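From: Su-chen Yu
To: farkar-users
Date: Aug 29, 2020
Subject: Re: [farkar-users] Fonts substituted when exporting long documents to PDF

On the export problem in the Grumell thread, quoted in part:

> We have a 213-page manual set in Türkmen Text with Türkmen Sans
> for headings. Exporting from Farkar gives a PDF in which the
> headings on pages 1 to 164 are correct and everything from page
> 165 on is in the fallback face. The log says nothing. Splitting
> the file in two makes it go away, but then the index is wrong.
> Same result on two machines. Is there a page limit?
>
> Also, the dotless i is missing from the running heads
> throughout, even on the good pages.

There is no page limit. There is a limit on the number of distinct glyph and style pairs held in the subset table, and the default is 1000. Once the table is full, the exporter stops adding entries for any font that was opened after the body font and uses the fallback instead. In your file that is the heading font. The page on which it happens depends on the text, so 165 has no significance. If you move a chapter with a lot of accented names toward the front, the break will move forward too.

To confirm, turn on verbose logging and export again. Look for a line beginning "subset: table full". It is written at the debug level, which explains why your log looked clean. I think it should be a warning and have said so before on this list.

You have two ways around it.

Raise the limit. In the export profile, set subset_max to a larger value. I use 4000. Memory use goes up slightly and export time did not change by any amount I could measure. The setting is read once at startup, so close the program first. If you edit the profile while Farkar is open, your change will be overwritten when you quit.

Or turn subsetting off for the heading font only. Add the family name to embed_full, spelled exactly as it appears in the font menu, including the ü. The file gets larger by the full size of the font. For one sans family this is acceptable. I would not do it for the text face, which in the current release carries four optical sizes.

Do not use the "convert text to outlines" option, which somebody suggested earlier in the thread. It does hide the problem, but it removes the text layer, and search and copy will no longer work in the result. Screen readers get nothing.

The dotless i is a separate matter. Running heads are set in small caps in the stock Grumell template, and the template asks for the small caps by way of the c2sc feature after first mapping the string to uppercase. The mapping is done without a language tag. Dotless i goes to plain I, then to the small cap for the dotted letter, and you see the wrong form or an empty box depending on the font version. Put a language tag on the running head style, not only on the body style. Styles in the header do not inherit the tag from the page. After that the mapping is correct in my copy.

If you still get an empty box with the tag in place, check the font version. The Starnidance build of the family left out several small caps and was replaced last December. Both builds report the same family name, so an old copy in the user font folder will be picked up ahead of a new one in the system folder. Remove the old one and clear the font cache.

On the index: if you must keep the file split for other reasons, export both parts with page_offset set in the second, then build the index from the merged .fxi files. The order of the files on the command line matters. Entries that span the split come out as two ranges and have to be joined by hand. In a test document of 198 pages I had three of these.

A smaller file that shows the fault would still be useful. Two chapters with the heading font and subset_max set down to 50 should be enough to trigger it. Please attach the profile along with the document, and say which release you are running, including the build letter.

Su-chen Yu

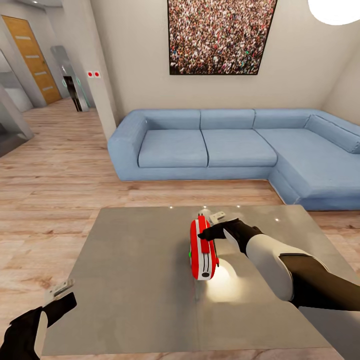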